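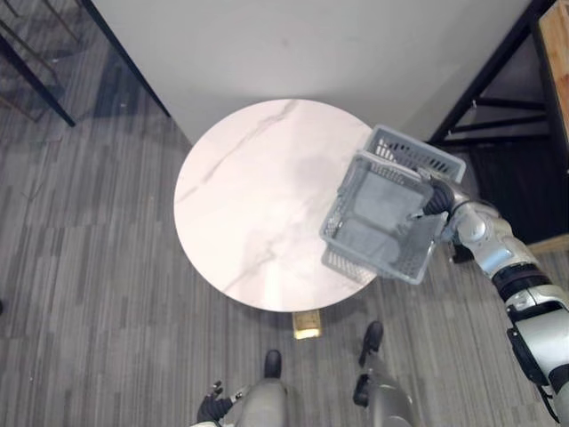

Basket Placement Subset: Grip Fault Release

README, revision of May 1, 2018
Maintained by Yanti Teoh, Plunia project

1. Summary

This subset holds recordings of a two-legged robot handling a gray plastic basket at a round marble-look table. It was split from the main Plunia set after a fault in the right hand controller made part of the data unfit for ordinary training. The recordings are kept for work on fault detection and safe stopping. Do not merge them back into the main set.

2. Task

The robot stands at the table and holds the basket by its rim with the right hand. The left hand stays free. The intended end state is the basket flat on the tabletop, fully inside the edge, with the hand open and withdrawn.

A tilted basket is normal during the approach. A corner hanging past the table edge is allowed while the grip is held, and is a failure if it remains at release.

3. The fault

The right hand reported "grip closed" from the commanded finger position instead of the measured one. When a finger stalled against the rim, the controller treated the grasp as complete and lowered the holding current after 600 ms. The basket could then rotate in the hand with no change in the reported grip state.

In 40 episodes the basket slipped or was dropped. In 2 of these the arm kept moving toward the table after the basket had left the hand, and the operator used the stop button. There were no injuries. The second stop left the robot unbalanced, and it was caught by the overhead line.

The cause was a default value carried over from the Butik hand driver, where position feedback is off unless it is set by hand. The Cuadros driver does not have this setting, so episodes recorded with it are not affected.

4. Contents

- head camera video
- joint positions, commanded and measured
- hand motor current, right hand only
- operator stop events
- outcome label: placed, slipped, dropped, stopped

5. Known problems

- The grip state field is wrong in all Butik episodes. Use motor current instead.
- The robot's own arm can hide the contact between fingers and rim. Slip labels were set from current first and video second.
- Reflections on the tabletop disturb some depth estimates made from the video.
- Clocks for video and stop events were not synced before July. Offsets are in the file notes, where known.

6. Safety notes for repeat runs

Turn on measured position feedback and check it with an empty hand before each session. Keep the overhead line attached - a stop command does not hold the robot upright. Stay out of arm's reach while the hand is loaded. The Sisside stop box must be tested with the legs powered.

7. Contact

Send label corrections to Yanti Teoh with the episode number and the outcome you propose.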